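The last ferry to Protby leaves Kestville at ten to six, and in March it is rarely full. Most of the people on it work in town and live on the island, where rents are lower and the evenings are long.

Bence Kocsis has made the trip for eleven years. He teaches math at the middle school in Kestville and grades papers on the way home. "On a calm day I get through a whole class," he says. "When it's rough I put the pen away and look at the water."

Protby has 564 year-round residents. In summer the boat carries day visitors, and the two cafes near the dock stay open until nine. By fall one of them has closed, and the other serves soup and coffee until the last boat is in.

The crossing takes 94 minutes, longer than it did on the old route. The ferry now stops at Fenamville first, where the harbor was dredged and a new ramp was built. Islanders complained at the time. Some still do, mainly the ones with children waiting for dinner.

A monthly pass costs $121. Bence Hegedűs, who runs the island's hardware store, buys one even though he crosses only twice a week, to pick up paint and pipe fittings. Single tickets would cost him a little less, but he likes not having to stand in line at the window.
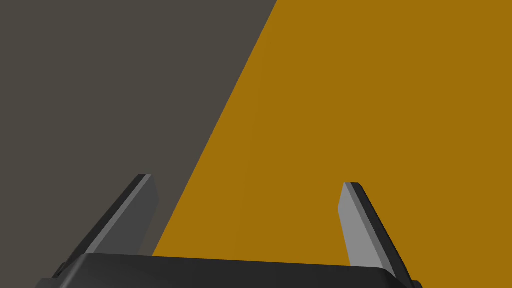

He keeps the pass in the glove box of his truck, along with a timetable from two winters ago. The morning times on it are still right.

Contact us | Copyright 2020 | Back to top
Sign up for our weekly newsletter. You can unsubscribe at any time.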